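Une journée au musée Landale

8 mars 2023

Je voulais aller au musée Landale depuis l'ouverture de l'exposition sur les papiers photographiques, et j'ai fini par prendre le train mardi matin. Le trajet depuis chez moi est simple, avec un changement à Cesora et une correspondance de 35 minutes, ce qui laisse le temps d'un café au buffet. Le musée se trouve à un quart d'heure à pied de la gare. Il faut longer le canal puis monter une rue assez raide.

L'exposition occupe tout le premier étage. Elle réunit 297 tirages, du papier salé aux épreuves en couleurs des années soixante-dix, prêtés en grande partie par la fondation Katayama. Les salles suivent les procédés et pas les dates, si bien qu'on passe parfois d'un portrait de famille à une vue de chantier prise quarante ans plus tard. Au début cela m'a un peu perdu. Dans la deuxième salle j'ai compris le principe et j'ai arrêté de chercher les années sur les cartels.

La lumière est très basse, comme toujours avec ce genre de pièces. Prévoyez vos lunettes, les textes sont imprimés petit et en gris. J'ai passé le plus de temps devant une série de cyanotypes de plantes aquatiques – des formats modestes, à peine plus grands qu'une carte postale, avec un bleu qui varie d'une feuille à l'autre. Le catalogue les reproduit tous du même bleu, c'est dommage.

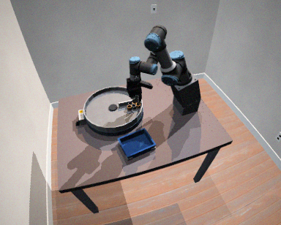

Image de synthèse : une table dans l'angle d'une pièce, avec un bras robotisé, un plateau rond et un petit bac bleu.

Au rez-de-chaussée, la collection permanente n'a pas beaucoup changé depuis ma dernière visite, en août. Les chambres à soufflet sont toujours dans le couloir et la salle des lanternes magiques a rouvert. Près de la sortie, une vitrine présente les carnets de l'atelier Cemska, un studio de portrait qui a fermé après la guerre. On y lit les commandes, les tarifs, les retouches demandées par les clients. L'un d'eux voulait qu'on lui enlève sa moustache.

Côté pratique, l'entrée coûte 8 euros, exposition comprise. Le vestiaire est gratuit mais il faut une pièce pour le casier. La boutique vend le catalogue, presque 500 pages, que j'ai feuilleté longtemps avant de le reposer à cause du poids. J'ai pris deux cartes postales et un petit livret sur le papier albuminé, bien fait et facile à lire.

Je suis reparti par le train de fin d'après-midi. L'exposition dure encore plusieurs semaines et je pense y retourner, surtout pour la dernière salle, celle des épreuves en couleurs, que j'ai traversée trop vite.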